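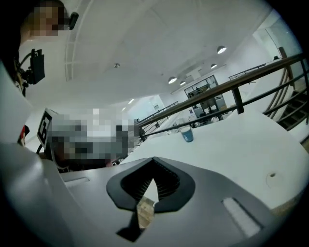

Two days among the bees: my trip to the Mulligan honey fair

June 19, 2019

I've been keeping bees for a while now (badly, if you ask my neighbors), and every year I tell myself I'm going to make it out to the Mulligan fair. Every year something comes up. This time I booked the motel in February, told everyone I was going and left myself no way out of it. So glad I did!

Getting there

The drive is long and dull until you get into the hills, and then it's clover on both sides and you forgive it everything. Parking is in a hayfield. Wear boots. I wore canvas sneakers and regretted it before I'd reached the ticket table, where a very cheerful teenager stamped my hand with a purple bee that did not wash off until I got home.

The barns

There are 2 big barns, one for equipment and one for honey, with the food trucks strung out between them. I started with equipment because I had a list: new frames, a decent smoker and a veil that doesn't gap at the neck.

The frames were easy. Joda had the busiest stand in the place, with cedar boxes stacked higher than my head, and they let you knock a frame together yourself at a bench before you bought any. Mine came out crooked. The guy next to me, who had clearly done this a thousand times, finished his and then quietly squared mine up too.

The smoker took longer. I went back and forth between a cheap one and a Kondus with leather bellows, and I ended up with the Kondus, which cost more than I'd planned. It puffs beautifully, though, and it stays lit. My old one goes out the second I lift a lid.

No luck on the veil. I tried on four and looked ridiculous in all of them, and the neck gapped on every single one.

The talk I nearly skipped

Declan Keane was down to speak on swarm season, and I almost went for a pulled pork sandwich instead. He was wonderful. He talks slowly, he doesn't use slides, and he spent the first ten minutes on a swarm he'd lost through plain laziness - his word - before he got to any advice. His main point was to look for queen cells sooner than you think you need to, and to check the bottom edges of the comb every time. I came home and did exactly that, and found three. Gulp.

Someone in the back asked whether clipping the queen's wings was worth the trouble, and that turned into a proper argument. We ran 20 minutes over and missed the start of the candle demo.

Tasting tables

The honey barn was my favorite part by a mile. You pay at the door, they give you a fistful of wooden sticks, and then you wander around. There were up to 100 jars open for tasting, and I gave up on taking notes pretty early. I do remember a buckwheat so dark it looked like motor oil (malty, strange, I bought a jar) and a basswood with an almost minty finish. Juvico was pouring a dry mead that I would have happily sat down with for the rest of the afternoon if I hadn't been driving.

If you're planning to go

Bring cash, as the card readers were in and out all day. Eat before noon or the lines get silly. The motel on the main road is fine, but ask for a room at the back - the trucks start early. And take a cooler if you want comb honey. Mine rode home on the passenger seat with the air conditioning pointed straight at it, and I still lost a corner of it to the upholstery.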